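Call for participants: how households wash, mend and pass on knitwear
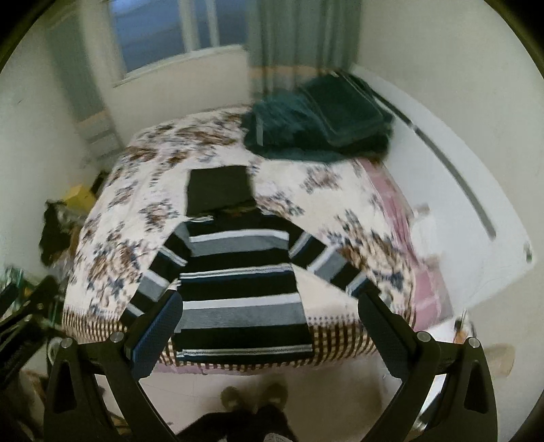
Striped knit sweater laid flat on a bed.

The Demissie Textile Project is looking for people to keep a clothing diary through September. We want to know what happens to knitted clothes in ordinary homes: how often they are worn, how they are washed, when they get repaired and where they end up.

You don't need to know how to knit or sew. You don't need to own anything special. Acrylic jumpers from a discount store are as useful to us as handmade wool.

Who can take part

You need to be 18 or over, live in Australia and own at least five knitted garments that you wear. Kids' clothes can be included if you are the person who looks after them. We have plenty of people from inner Melbourne already, so we would especially like to hear from people in regional areas, share houses and homes without a dryer.

One person per household, please. If two of you want to do it, pick whoever does most of the washing.

What you will do

At the start you choose five garments and lay each one out flat, then measure the width across the chest, the body length and one sleeve. A bed or a clean floor is fine. Don't stretch the garment or pull the cuffs straight. We post you a tape measure and a set of numbered cloth tags to pin inside the side seam.

During the month you fill in a short diary entry each time one of the five garments is worn, washed, aired, mended or lent to someone. Most entries take less than a minute. You can use the paper booklet or the online form, but stick to the one you start with.

At the end you measure the garments again and talk to one of us by phone for up to 40 minutes. Bereket Bogale and Selamawit Nigatu are doing the interviews. Evening calls can be arranged.

Please wash things the way you usually do. If you put wool through a hot cycle, write it down and carry on. We are not checking whether you follow the care label.

Payment

Participants who finish the diary and the interview receive a $146 gift card. If you finish the diary but can't do the interview, you receive half of that. Postage both ways is covered.

Mending afternoon

There is an optional mending afternoon at the Skonden Community Rooms on a Saturday after the diaries are in, starting at 2 pm. Tadeusz Sowa will show how to darn an elbow and pick up a dropped stitch. Bring something with a hole in it. You don't have to come to be paid, and travel is not covered.

Your information

Diaries are stored under your participant number. Your name and address are kept in a separate file and deleted once the gift cards have gone out. You can pull out at any time before your interview and we will destroy your entries if you ask us to. Interviews are recorded only if you agree.

How to apply

Phone the project office on extension 1441 and leave your name, postcode and a good time to call back. If you would prefer to write, send a note to Bezawit Alemneh, Demissie Textile Project, and tell us which five garments you have in mind and how you normally dry them. Large-print booklets are available on extension 1445.

Places are filled in the order people apply, apart from the regional places, which are held open until the end of the sign-up period. Everyone who applies will get a reply either way.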